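Home Stories Poems Archive About Contact

The Ritdale Bus
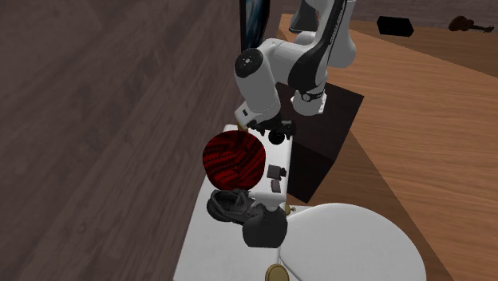 I'd been living in Ritdale for nearly a year before I got on the wrong bus, and I only got on it because Gyu-bin Lim was waving at me from the back window like a mad thing.

Now, I hadn't seen Gyu-bin since school. She'd gone off to Damer to learn about boats and I'd stayed put and learned about invoices. So I ran (in July, in a wool skirt, don't ask) and got my foot in the door just as it was closing. The driver gave me a look. I paid him and went wobbling down the aisle with my shopping, and when I got to the back seat it wasn't Gyu-bin at all. It was a woman of about sixty in a yellow anorak, and she was cleaning the window.

"Sorry," I said. "I thought you were waving."

"I was getting a smear off," she said. "You can sit down, though."

So I sat down. The bus was a 13, and I'd never seen a 13 in my life. We went past the library and the swimming baths and then turned left where I would have sworn there wasn't a left.

"Where does this go?" I asked her.

"Shin," she said. "Then Statach, if he feels like it."

I'd heard of Shin. My gran used to talk about it – there was a dance hall there, and a man with a motorbike who wasn't my grandad. I had a tub of ice cream in my bag and a gas man coming at four, and I ought to have rung the bell there and then. I did put my hand up to it. But we'd come out on top of the hill by that point and you could see the whole bay, with the tide right out and the sand all silver, and I thought well, the gas man can knock.

The woman in the anorak had a spoon. I still think about that. She had one proper metal spoon in her top pocket, and when I said about the ice cream she just held it out, and we passed it back and forth all the way down to the coast road. It was mint. She told me she'd bought a house in Statach for 3,473 pounds when she was twenty-two, and everyone had said she'd been robbed. She told me there were 192 steps from the harbour to her front door and that her husband had complained on every one of them, every day, until he died, and now she did the complaining for him so the steps wouldn't feel neglected.

"Who's the girl?" she said, when we were scraping the bottom of the tub.

"What girl?"

"Her you thought was me."

So I told her. I told her how Gyu-bin and I had been going to go to Damer together, and how I'd had the form filled in and the stamp on it, and how I'd carried it about in my coat until the corners went soft. I'd never said that to anyone! I said I supposed she'd have forgotten me by now.

"Do you know where she lives?"

"Over a chip shop, last I heard. By the ferry."

She wiped the spoon on her sleeve and put it away. The bus had stopped. We were at Shin, and there was the dance hall with its windows boarded up and a gull walking along the roof, and across the road was a phone box with a timetable stuck to the glass.

"Ferry's at ten to five," said the woman. "You'll want to leave the wool skirt on, it's cold on the water."

I got down. The driver said mind the step, and I did, and I went over the road with my onions and my washing powder to see what a single to Damer cost.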